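**Sultana** is a feature-length crime drama set in the river town of Javham. It was adapted from a novel of the same name and produced by Sulosard, a small company that had until then made only short documentaries. The film runs two hours and four minutes in its theatrical version. A longer cut was shown at the Ziratness festival and has not been released on disc.

## Plot

A ferry clerk finds a ledger in a flooded office and learns that the town's freight company has been billing for cargo that was never loaded. He copies the pages and mails them to his sister, who keeps a boarding house upriver. The company sends two men to recover the book. Most of the second half takes place in the boarding house over a single night. The novel tells the reader who survives; the film stops at daybreak with the front door open.

## Source and adaptation

The novel has 337 pages and is told in the first person by the sister. The screenplay drops her narration and gives the opening 50 minutes to the clerk, who is dead before the book begins. Two subplots were removed, one about a land survey and one about a disputed will dated 1786. The will survives as a prop in the office sequence, where it is read aloud in part. Dialogue in the boarding house is taken from the novel with few changes.

## Production

Shooting began in May and used a disused grain depot as the main interior. The boarding house was built inside the depot on one level, with the staircase on a separate platform. Exterior shots of the river were made last, after the water had dropped, and the flood in the first reel was filmed in a tank.

The picture was shot on film with two lenses for nearly all interiors. Night scenes were lit by practical lamps and one overhead source. Sound was recorded on set, and there is no musical score apart from a radio heard through a wall.

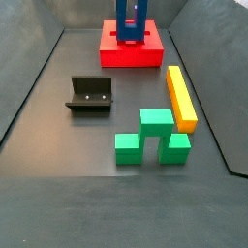
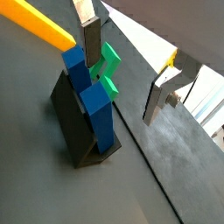
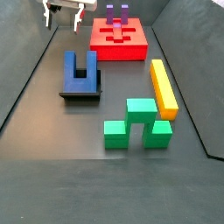
**How does the ending of the film differ from that of the novel?**

The novel names the survivors in its last chapter and follows the sister to a hearing in the county seat. The film ends at the boarding house and leaves out the hearing.

## Versions

Three versions are known.

- The festival cut includes the land survey subplot in shortened form and a second scene in the freight office.
- The theatrical cut removes both and adds a title card after the flood.
- The television cut is 11 minutes shorter than the theatrical cut and replaces several lines of dialogue.

The disc edition carries the theatrical cut only. Its chapter list refers to a scene, "The Surveyor," that is not present in that version. The error was kept in the second pressing.

## Release and reception

The film opened in a limited run of up to 50 screens. Reviews praised the long night sequence and the use of offscreen sound. Several reviewers who knew the book objected to the loss of the sister's narration and found her motives harder to follow without it. Others considered the early scenes with the clerk the strongest part of the film.

The Ziratness screening took place in a hall with 1226 seats. It was followed by a discussion in which the ending was the main topic. A transcript was printed in the festival's yearbook, together with four pages of the shooting script.

## See also

- River settings in crime film
- Films adapted from first-person novels
- Sulosard (production company)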